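Zodley is back for the summer! The swap table opens again in July, and I've already set aside 9 jigsaws I swore I'd never part with – we'll see how that goes. Ciarán Doherty is bringing his marble run, all 100 pieces of it.

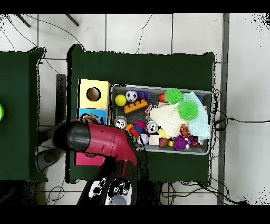
Small stuff is what I never know how to price, so this year it's all free with any swap. Dig in and help yourselves! If your kid comes up with a little soccer ball like the black and white one in the gray bin, you're done for the day.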